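Horncombe library gets its long worktables back

The worktables in the upstairs room of the Horncombe library are open to the public again after a winter of repairs to the floor beneath them. Residents can use the room during normal library hours, starting Friday, March 11, 2022.

The tables were taken apart and stored in the basement while crews replaced a section of floor near the windows. The old boards had sunk along one wall, and two of the tables had started to lean with them. The library closed the room in stages, first moving the sewing group downstairs and then the model builders and the map club.

Branch manager Annelore Hellwig said the floor work was paid for out of the building fund and came in under the amount set aside. The money left over went toward new tops for the tables, which had been in use for years and were marked with knife cuts, glue and old paint.

"We had planned to sand them and hope for the best," Hellwig said. "Once they were apart it made more sense to change the tops and keep the legs."

The new tops were made by Wadel, a cabinet shop in Tammont. Each table is built from panels set edge to edge, as the old ones were. A single long top would not have made it up the library stairs, which turn sharply at the landing. The panels came up one at a time and were bolted to the old frames from below.

Svenja Teuber, who runs the shop, said most of the time on site went into leveling. The new floor is flat, but the legs had worn down unevenly, and each one needed its own adjustment before the panels would meet at the same height. She plans to come back in July to check the joints after the first stretch of humid weather. Wood frames in older buildings tend to move a little in summer, she said, and the bolts can be loosened and reset in an afternoon if they need it.

The library chose a plain, pale color for the tops. Members of the sewing group had asked for something light so that dark thread and pins would be easier to find. The map club wanted a surface without a pattern, and the model builders asked only that it not be shiny. Samples were left out at the front desk for a few weeks, and people wrote down which one they liked.

The total cost of the tables was $2000, including delivery. The floor was billed separately by Peng, the contractor that also repaired the library's back steps.
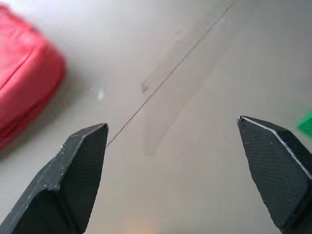 A thin, dark seam crosses the pale, matte work surface.

Some rules for the room have changed. Craft knives may still be used, but only on a cutting mat, and mats can be borrowed at the desk with a library card. Hot glue guns need a tray underneath. Spray paint and varnish are no longer allowed upstairs. Anyone who spills glue or ink is asked to tell the staff right away so it can be wiped up before it reaches a joint.

The tables should be cleaned with a damp cloth and mild soap. Hellwig asked users not to bring scouring pads or bleach wipes from home, as these can leave dull or shiny patches. Cloths are kept in the cupboard next to the sink.

Space at the tables can be reserved up to two weeks ahead. Groups that met in the room before the closing will keep their old time slots through the end of the season, and any open slots will be listed on the board by the front door. People who come alone do not need a reservation, but may be asked to share a table when a group is meeting.

The sewing group will be the first to move back. Its machines and fabric bins are being carried up from the ground floor, where they have been kept behind the children's section. The map club still needs to sort its flat files, and members are looking for a second cabinet to hold the larger county sheets. Anyone with one to give away can leave a note at the desk.

The old tabletops are being offered free to residents who can haul them. They are heavy and need two people to lift. They can be picked up at the basement door on the parking lot side, and whatever is left at the end of the month will go to the town recycling yard.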